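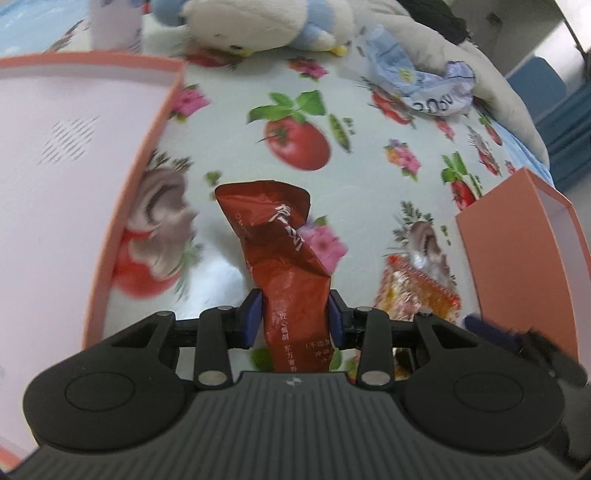
The night ferry to Trornport sells better sleep than any hotel, one passenger wrote to us in April, and she asked why so few people take it. We went to find out. The ship leaves Kairys at dusk with room for 30 cars, and most of the foot passengers already know which bench is far from the engine. The crossing takes 13 hours. A cabin is small and clean, and the wall shakes a little near the harbor mouth.

Last year the line carried 3,207 people without a car. For the company this is not enough, and the winter sailings may stop. In Pruvley, where the ship calls before sunrise, the bakery opens early only for these travelers. It still keeps the timetable taped on its door.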